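Pumura Table Setting – data card for the cable fault subset

4 min read · 6 shares · 3 comments

Please read this card before you train on the subset or run the same task on your own arms. It describes one hardware fault that we had in November, which episodes it touched, and what we changed on the robot. The main dataset has its own README.

Contents

The subset has 214 episodes of one task: the robot takes a spoon and a fork together in the right gripper and puts them in a plastic cup on the table. Each episode has the head camera video, the joint positions of both arms, the gripper opening and current, and the text instruction. The longest episode has 3000 frames.

200 episodes are normal. In 11 episodes the right gripper lost power for a short moment and let the utensils fall. In the last three the operator pressed the stop button before the grasp, and we keep them only for completeness.

What went wrong

The first drop was on a Tuesday, and we blamed the grasp. A spoon handle and a fork handle do not lie flat against each other, so we supposed that one had turned between the fingers. We increased the grip force and continued. This was a mistake, and it cost us most of the afternoon.

When we looked at the logs in the evening, the gripper current went to zero in all the drops, and always with the wrist turned outward. The arm itself reported no error. The cable on the side of the gripper was pulling on its plug at this wrist angle. The contact opened, the Dreleck driver restarted, and its default after restart was to open the fingers. For a spoon this is only noise on the floor. With a knife or a full glass it would be a safety matter, and for this reason we write it down in detail.

Changes

The cable now has a clamp next to the plug, and the free loop is longer. The driver setting after restart is "hold", no more "open". The control program, Plenon, also stops the arm when the gripper current is zero for longer than 200 ms during a grasp. We have not tested the clamp on the left gripper.

Labels

In the file faults.csv each drop has the episode number and the frame where the current is lost. Please do not use these episodes as examples of a bad grasp – the grasp was good. They are useful if you want to detect a power loss from the joint and current data.

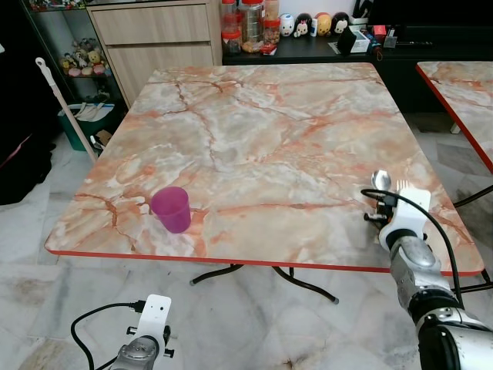
Category: Known issues / Hardware

The spoon and fork are in the right gripper, with the cup still to the left on the table. Note how far the cable loops out at the side of the gripper before it comes down along the arm. If your cable runs in a similar way, turn the wrist slowly through its full range with the power off, and watch the plug.

One open point: the clock of the current log can be one frame late against the video. The correction is planned for the next Navarro export.

Comments (3)

guest_a: We had the same default on our driver, fingers open after restart. Changed it today, thank you.

guest_b: Is the stop rule also active for the left arm?

maintainer: Yes, the rule is for both arms. Only the clamp is not tested on the left.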